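Week 4 notes: Surfaces we write on, and how we look after them
Classroom Environments, spring section
Wednesday, April 24, 2019

Okay, picking up where we stopped. We had gotten through chalk and were just starting on glossy boards when the bell went, so these notes begin there, and I've added the bits I skipped because I talked too long about erasers (sorry, I could do a whole semester on erasers).

First, the vocabulary. When I say "writing surface" I mean the face of the board, the part the marker touches. The "ledge" is the strip along the bottom, and some of your readings call it a tray or a rail. I don't care which word you use on the worksheet as long as you stick with one. The "field" is the part of the face people really write in, and it's a lot smaller than you'd think! Most teachers stay between their own waist and a little over their head, and whatever is outside that band might as well be wall.

Now, glare. I asked you last week to sit in three different seats in any room on campus and write down what you could and couldn't read from each one. The answers were great, and nearly all of you complained about light before you complained about handwriting. A glossy face behaves a bit like a bad mirror. It won't give you a sharp picture of the room, but it will hand you back anything bright, and ceiling fixtures are the worst because they're long and they come in rows. You move two seats over and the bright strip moves with you. So the person at the board never sees the problem the person in the corner has, and that goes on all year unless somebody speaks up. 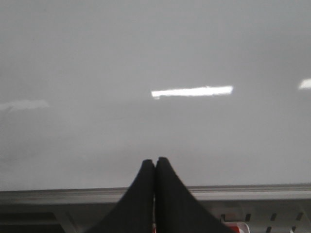 There are a few ways to deal with it. You can tilt the top of the board slightly forward, which sends the reflection down toward the floor. You can switch off the row of lights nearest the board, if the room is wired that way (ours in the Varkside building is, and the switch is the unlabeled one by the door, please use it). Or you can go with a low-gloss face, which is lovely to look at and a real pain to clean. I've taught on both and I still go back and forth -- ask me in September and I'll probably have changed my mind again.

Cleaning, then. The readings from the Hurkik handbook give a schedule, and I think it's a bit fussy, but the order of steps is right. Dry cloth first, all the way across, top to bottom. Then a barely damp cloth, same direction. Then dry again. Don't spray anything straight onto the face, spray the cloth. And do the ledge last, please, or you'll be pushing old marker dust back up onto the part you just wiped. I do the ledge with a separate rag and I keep that rag far away from the other ones.

On ghosting, which a couple of you asked about by email: that's the faint trace left after you've erased, and it mostly comes from leaving ink up too long. The old trick of writing over the trace with a fresh dry-erase marker and wiping right away does work pretty often. Try it in a corner first. If the coating itself is worn, no trick is going to bring it back, and scrubbing harder only makes it worse.

For the costing exercise, use these numbers and not the ones from the old handout. The room is the Tiltska seminar room from the floor plan I gave you. A full-width replacement board is $3,000 installed. A resurfacing film is $600, and you should assume one afternoon of the room being closed. Changing the lights over the board is $1,000. You have a budget for one of the three this year, and a supply allowance of $105 on top that can go to cloths, cleaner, markers, whatever you like. Tell me which one you'd pick and what you'd say to the people who wanted the other two. One page is plenty. I'm much more interested in your reasoning about the back corner seats than in your arithmetic, but do check the arithmetic.

Some of you will want to argue for a second board on the side wall. Go ahead! Just remember that the side wall has windows across from it, and read the Ó Súilleabháin chapter on daylight before you commit (it's the one with the seating diagrams, and it's short).

For next time: finish the chapter, bring your seat notes back, and bring one marker you like and one you hate. We're going to test them on the board in our room and leave the writing up for different lengths of time, so wear something you don't mind getting ink on. The worksheet is due at the start of class, on paper, with your name on both sides of it.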